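# The Bus to Kumadum

The bus left the campus at six in the morning, and Siu-fong Wei was already sorry that she had signed the paper.
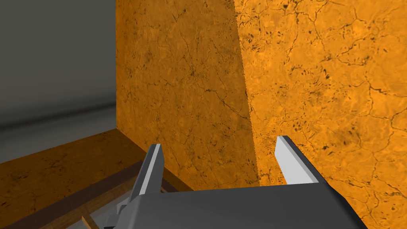 *Two fingers, held wide apart.*

It was November and the heating did not work. There were students from four departments on the trip, and all of them seemed to have brought better shoes. The plan was to spend three days in Kumadum, to visit the compost works and the river people, and to come back with ideas for the college. Siu-fong studied accounting. She had joined for the free meals.

"You can have half of my blanket," said the girl in the next seat. Her name was Elif Naz Yalçınkaya and she was the one who had written the whole program, with 53 questions for the hosts.

"Did you really write 53?"

"I had 200. I was told to cut."

They drove 370 kilometers, first through hills and then through fields with standing water. In Zudeo they stopped for soup. Elif Naz asked the cook where he threw the onion skins, and he looked at her for a long time, and then he showed her. Behind the kitchen was a fence, and behind the fence were three pigs. She wrote this down.

The compost works belonged to an old man named Plattner. He walked in front of them between the long dark heaps and did not turn his head when he talked, so that only the first students heard him. Siu-fong was at the back. She put her hand into a heap, the way the others had done, and it was so warm inside that she left it there. Her fingers had been cold since the morning. She stood with her arm in the compost up to the elbow and the group went on without her.

"What does it cost you to turn one of these?" she asked, when Plattner came back to look for her.

He stopped. "Why do you ask this?"

"I study accounting."

He took her to the office and opened a green book. The works lost around 3,000 each winter, he said, and he did not know where. She sat down with her coat on. By the time Elif Naz found her it was dark outside, and the bus was waiting with its lights on.

"We are late for the Nirnier dinner," Elif Naz said. "There will be speeches."

"One more page," said Siu-fong.

Elif Naz looked at the book, then at the bus. She pulled the other chair to the table and sat.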